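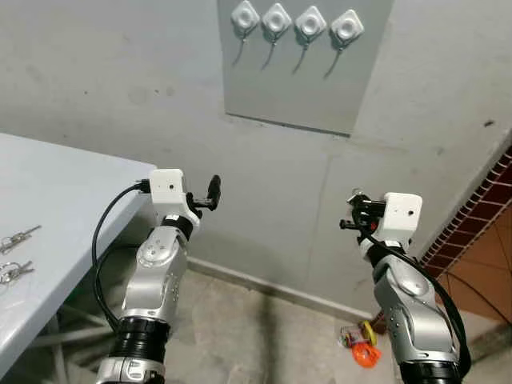
Home | Features | Houses | Gardens | Money | Archive

Four hooks and a lot of keys
Sep 7, 2022
By Graça Patrício

Most homes have more keys than doors. Some belong to locks that were changed years ago, some to bicycles that have been sold, and one or two to a neighbour who has moved. They stay on the ring because throwing a key away feels risky, and the ring goes down on whatever surface is nearest when you come in.

Liudmyla Boiko has run a small locksmith's counter on Hladun Street for 29 years. She cuts keys, fits cylinders and is called out when people are locked out. By her reckoning a good share of those calls are to houses where the keys turn up later, indoors, under a coat or a newspaper.

"They ring me back the next day and they're embarrassed," she says. "I tell them to put up a hook. It costs less than I do."

Her advice on hooks is simple. Put them within reach of the door, on the side your hand is already on when you come in. Don't put them where they can be seen or reached through the letterbox. One hook to a ring, and if you have four hooks and six rings, you need to look at the rings before you buy more hooks.

The self-adhesive plastic kind is what most people buy now, and it has a poor name, mostly earned on badly prepared walls. Old paint is the usual trouble. A wall that has been brushed past for years is greasy at hand height, and the pad sticks to the grease. Vitalii Palamarchuk, a decorator, wipes the surface with surgical spirit, lets it dry, presses the hook on for a full minute and hangs nothing on it until the next day. On chalky or flaking paint he doesn't bother. He screws a flat board to the wall and fixes the hooks to that.

"If one comes off, it takes a bit of the board's finish with it and I touch that up," he says. "I'm not filling plaster."

A board also lets you set the hooks in a straight row before anything goes near the wall. He marks a pencil line, leaves a hand's width between hooks and starts from the middle. A heavy bunch of keys will swing when the door slams, and if the hooks are too close the bunches tangle. Anything with a large fob or a torch on it should go at the end.

Weight matters more than people think. We put the contents of our own hall drawer on the kitchen scales and the largest bunch came to 114 grams, which a decent hook will carry without complaint. Add a bottle opener, a padlock and a loyalty tag or two and it is another matter. Check the packet, and allow a margin for the tug when somebody pulls the keys off in a hurry.

Olesia Symonenko sorted the keys for her late father's house in June. There were 68 of them, in tins and on nails in the shed. She tried every one in every lock, including the garden gate and the piano, and it took a weekend. At the end she had 37 that opened nothing. She kept those in a bag for a month in case, then took them to the metal skip at the tip.

The rest she put on separate rings: one for the front and back doors, one for the outbuildings, one for windows, and one to lend. Each has a paper tag with a letter on it. The list of what the letters mean is kept upstairs. She doesn't write the address on anything.

Liudmyla Boiko approves of the letters. She also suggests cutting a spare from the original key and never from a copy, as small errors build up each time. If a new key has to be jiggled, take it back. Most counters will recut it without charge if you go in the same week and bring the original with you.

As for window keys, she would hang them out of sight from outside but near the window, and make sure everyone who sleeps in the house knows where. Visitors too, if they are staying the night.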